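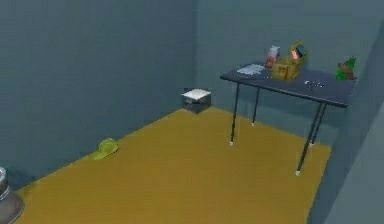 2024년 7월 20일. 이민 관련 여론조사 문항 시험, 2차 정리. 6월에 돌린 1차는 응답자 300명이었고 이번에는 330명으로 마감했다. 면접 공간은 벽을 청회색 민무늬로, 바닥을 겨자색으로 하기로 했다. 벽에 정당 색으로 읽힐 만한 포스터나 깃발은 붙이지 않기로 Gaurav Lodhi와 합의했다. 대면 면접은 다음 차수부터 넣고, 이번 결과는 전부 전화 응답이다.

문항 7(국경 관리 예산)은 후보 이름을 앞에 넣은 판과 뺀 판을 반씩 돌렸다. 이름을 넣은 쪽에서 "모르겠다"가 눈에 띄게 줄었다. 후보 입장에 동의해서인지, 이름을 듣고 편을 정한 것인지는 이 자료로 구분이 안 된다. 내 생각에는 후자가 크다. 후속 질문에서 정책 내용을 맞게 말한 사람이 적었다.

문항 9는 다시 써야 한다. "불법"과 "미등록"을 한 문장에 같이 썼더니 되묻는 응답자가 많았다. 판을 나눠서 단어를 하나씩만 쓸 것. 순서 효과도 봐야 하니 9를 7 앞에 두는 판을 추가한다.

자유 응답 코딩은 Reynaldo Macapagal이 맡았다. 30건을 둘이 따로 코딩해 비교했는데 "분노"와 "무력감" 항목에서 자주 갈렸다. 두 항목을 합치자는 의견이 있었으나 나는 반대. 투표 의향과 붙여 보면 방향이 다를 수 있다. 코드북에 예문을 더 넣고 같은 30건을 다시 해 보기로 함.

Dalisay 지역 표본은 고령층이 많다. 가중치 적용 전 수치는 외부에 보내지 말 것. 본조사 목표는 1,000명. Dokex에 전화번호 목록 추가분 요청해 둠, 회신 없음.

할 일: 문항 9 수정안, 코드북 예문, 가중치 표 확인.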